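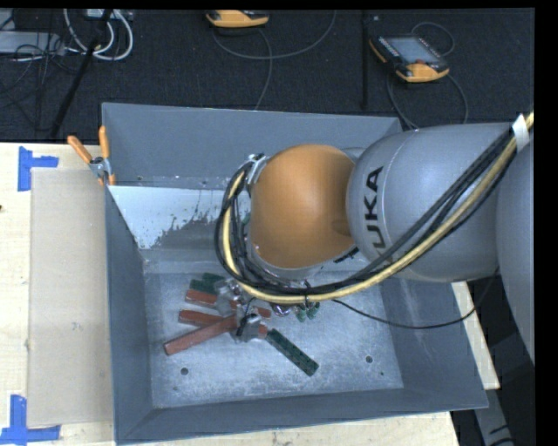

Wear and Storage in a Shared Hand Clamp Bin

Project report, Shop Practice and Tool Management, second term

1. Background

The wood and metal shop on the ground floor of the Prastero building is used by three courses. Each course has its own cabinets for measuring tools and bits, but hand clamps have always been kept together in open bins so that any group can take what it needs. Our group was asked to look at one of these bins, the large gray metal one, and report on the condition of the bin and the clamps that go into it. We were also asked to suggest a way of storing the clamps that would cut down on broken handles and missing pads.

The work was done over 9 weeks, mostly in the late afternoon after the last class had cleaned up.

2. The bin

The bin is an open metal box with four flared sides. The flare is useful. It gives a wide mouth to drop things into, and a person can reach the floor of the bin without scraping a wrist on the rim. The far wall is tall, and it stops clamps that are thrown in too hard.

The walls have kept their smooth blue-gray surface. The floor has not. It is lighter than the walls and covered with pale scratches, whitish streaks and worn patches. We compared the floor with the walls to get an idea of where the wear comes from. The walls are touched by clamps only when the bin is very full. The floor is touched every time. Metal bars and screw ends land on it and then get dragged when somebody pulls a clamp out from under the others.

We rubbed the streaks with a damp cloth and then with mineral spirits. Some of the whitish marks came off with the spirits and were probably dried glue. Most did not come off, and we recorded those as surface wear. Apart from the two round holes, one at the lower left and one at the lower right, we found no holes and no bending in the floor. The bin does not need to be replaced.

3. The clamps

The clamps come from two purchases. The red-handled ones are the older Lustent clamps. The green-handled ones are Cletska and were bought later to fill gaps in the longer sizes. Color is the quickest way to tell them apart, and students ask for them by color. Inside each color there is more than one handle length, and this is where the trouble starts. From the top of a pile a short red handle and a long red handle look the same if the end is buried.

We took out every clamp that belonged to the bin, including those in use on projects, and gave each a number on a strip of tape. There were 101. Each clamp was then checked for four things:

Handle: cracks, chips, looseness on the screw
Screw: bent, dirty with glue, hard to turn
Pads: present, missing, worn through
Bar: bent, rusted, burrs on the edge

A clamp was marked as faulty if it failed any one of the four. Dirty screws were the most common fault, and missing pads came next. Only 7 clamps had cracked handles, all of them red. We do not think this shows that the green handles are stronger. The red clamps are older and have been dropped many more times.

4. How the clamps get tangled

When clamps are put down flat in the bin, the handles end up side by side or across each other. We tried this on the bench with small piles. Two red clamps laid next to each other can usually be lifted one at a time. A third one laid at a slant will cross the end of one of the others, and then pulling the lower clamp moves all of them. The short ones slide under the long ones and are hard to get a grip on.

A clamp that lies apart from the pile is picked up first, even when it is the wrong size for the job. We noticed this with the long green ones in particular. They are easy to see against the pale floor, and students took them for small glue-ups where a short clamp would have been better. After use they were put back on top, so the same clamps were used again and the ones at the bottom stayed there. The glue on the bottom clamps was the oldest and hardest to remove.

5. Drop test

To see how much damage comes from dropping, we used two clamps that had already been marked for scrap, one red and one green. Each was released by hand from the height of the bin rim onto the floor of the bin. We did 800 drops in total, split evenly between the two clamps, and looked at the handle after every set.

The red clamp developed a chip at the end of the handle early in the test, and the chip grew slowly. The green clamp lost its pad and later showed a flat spot on the edge of the handle. Neither handle split. Both clamps left new scratches on the floor that looked much like the old ones.

The test has limits. We used one clamp of each color, and both were already worn. We also could not make every drop land the same way. We think it is enough to say that ordinary dropping will chip a handle over time but is not likely to break it in one go. The cracked handles we found in the survey were more likely caused by overtightening or by clamps falling off a table onto concrete.

6. Storage trials

We tried three arrangements, each for two weeks.

6.1 Bin as it was

This was our baseline. All clamps went in loose. Students found the clamp they wanted quickly when the bin was almost empty and slowly when it was full. The noise of digging through the bin was mentioned several times on the comment sheet.

6.2 Bin with rubber mat

We cut a piece of Shek ribbed matting to the size of the floor. It made the bin quieter, and no new scratches appeared during the trial. Sawdust collected in the ribs and had to be vacuumed out. The mat did nothing for the tangling. Small clamps were also harder to spot on the black rubber than on bare metal.

6.3 Wall rail for long clamps, bin for short clamps

The long clamps of both colors were hung on a rail by their bars, handles down. The bin was kept for the short clamps, with the mat still in it. This worked best. The pile in the bin stayed low enough to see every handle, and the long clamps were no longer lying across everything else. The one complaint was that the rail was too high for some students. We lowered it by one row of screw holes and had no more comments.

7. Cleaning

All dirty screws were soaked, brushed with a brass brush and wiped with paste wax. Wax was chosen over oil because oil can get on the work and spoil a finish. Missing pads were replaced from a bag of spares found in the back cabinet. The spares fit the Lustent clamps without changes. For the Cletska clamps the opening had to be warmed with a heat gun before the pad would go on.

The cracked handles were not repaired. Epoxy held on the bench but let go when the clamp was tightened by hand, so those clamps were taken out of use.

8. Recommendations

Keep the bin. Leave the worn floor as it is and use a mat over it.
Hang long clamps on the rail and keep only short clamps in the bin.
Vacuum the mat when the floor is swept.
Wax the screws at the start of each term.
Order replacement pads for both brands before the spares run out.

9. Further work

We did not have time to look at the clamps kept on the carts, which are a different type with a pistol grip. The tape numbers are already starting to peel from the clamps that are used most, and a stamped or engraved number would last longer. The survey sheets are in the binder next to the tool crib window for the next group to use.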